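Skernness举办双臂机器人实验操作开放日 Kakier展示玻璃器皿自主取放流程

(Skernness讯)8月,Skernness自动化实验中心在Vultcombe园区举行年度开放日活动,面向高校师生、检测机构代表及周边居民开放实验区域,并由Kakier项目组现场演示双臂机器人在常规湿化学操作中的应用。活动自上午9时开始,至下午4时30分结束,全天接待来访者1,435人次,人数为历年开放日之最。

Skernness自动化实验中心主任Miroslava Kováčik出席开放日并致辞。她在致辞中回顾了中心过去一年的工作进展,介绍了Kakier项目的立项背景和阶段目标。她表示,基层检测实验室长期承担大量重复性的取样、转移和清洗工作,人员流动较快,培训周期较长,中心希望通过该项目形成一套可在普通实验台上部署的操作方案,不对现有房间布局和器皿规格提出特殊要求。

园区管理方代表Roscoe Park随后致欢迎辞,介绍了Vultcombe园区自动化公共实验平台的建设情况。据介绍,平台目前可供入驻单位按时段申请使用,配套的培训课程将于秋季开课,报名办法由园区另行公布。

本次开放日共设8个参观点,涵盖样品登记、称量、器皿清洗、液体转移、设备维护、数据记录、安全培训及机器人操作演示。来访者分批进入实验区,每批由一名讲解人员带领。根据实验区安全管理规定,全体来访者均佩戴护目镜,并在划定的观察线外观看演示。

机器人操作演示是当日参观时间最长的环节,由Kakier项目技术负责人Oldřich Koubek主持。演示共安排3个场次,分别于上午10时、下午1时和下午3时举行,每场均包括现场讲解、机器人操作和自由提问。

Koubek在讲解中说明,玻璃器皿对机器人操作而言一直是较为困难的对象。透明材料在普通光照下轮廓不清,盛有液体时又会产生折射,视觉系统对管口位置的判断容易出现偏差。项目组的做法是将腕部姿态、夹爪开合程度与视觉结果结合起来进行校正,并在夹持过程中持续限制夹紧力,以降低试管破损的风险。演示所用实验台铺设深色台布,有助于稳定识别效果,项目组今后也将在浅色台面和不锈钢台面上开展同类测试。

演示内容以试管的取放为主,同时向来访者介绍移液器、滴管等常用器具在双臂工作区内的布置原则。Koubek表示,两臂的可达范围存在重叠,器具摆放须兼顾单臂作业和双臂配合两种情况,线缆走向也需在布置阶段一并考虑。项目组已将相关经验整理为内部操作指引,并计划在完成校订后提供给合作单位使用。
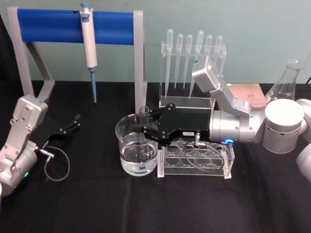 Kakier双臂机器人操作演示:右臂夹爪夹持烧杯中的玻璃试管。

在提问环节,来访者就设备占地面积、夹爪更换、断电后的处置以及操作人员资质等问题与项目组进行了交流。有检测机构代表询问,现有岗位人员是否需要具备编程基础。负责培训工作的Oľga Mikuš答复称,项目组为实验员编写的培训课程以示教操作和异常处理为主,不以编程能力作为前提,学员须在指导人员监督下完成规定练习后方可独立操作。

关于夹持失败的处理,Mikuš介绍,系统在检测到夹持状态异常时将停止动作并发出提示,由操作人员确认台面情况后再决定是否继续。她强调,现阶段机器人运行期间须有人员在场,项目组暂不提供夜间无人值守方案。

合作单位Halás公司派员参加了当日活动。该公司为Kakier项目提供夹爪适配和维护支持。公司工程主管Braulio Ochoa表示,双方合作已近3年,下一阶段将重点改进夹爪指面的更换方式,使其能够适应不同管径的试管和离心管。他同时表示,公司将继续派工程人员在Vultcombe园区驻点,与项目组共同处理试用中出现的问题。

开放日期间,中心还在园区一层会议室召开了合作单位座谈会。与会代表围绕试用申请流程、数据归属、设备保险等事项交换意见。中心方面表示,将根据座谈会意见修订试用协议文本,并就数据保存期限作出明确规定。修订后的文本将发送至各合作单位征求意见。

Skernness自动化实验中心即日起受理Kakier项目下一批试用单位的申请。申请单位应具备固定实验场地和专职实验人员,并提交拟开展的操作流程说明。高校教学实验室可单独申请观摩席位,观摩安排由中心教学联络处统一通知。

关于Skernness自动化实验中心
Skernness自动化实验中心设于Vultcombe园区,主要从事实验室自动化设备的集成、测试与人员培训,为检测机构、高校及中小企业提供公共实验平台服务。

关于Kakier项目
Kakier项目由Skernness自动化实验中心发起,Halás公司参与实施,研究双臂机器人在常规实验台环境中的器皿操作方法及配套培训内容。

媒体联络
Skernness自动化实验中心新闻与公共事务处
采访及资料索取请通过中心网站“媒体服务”栏目提交申请。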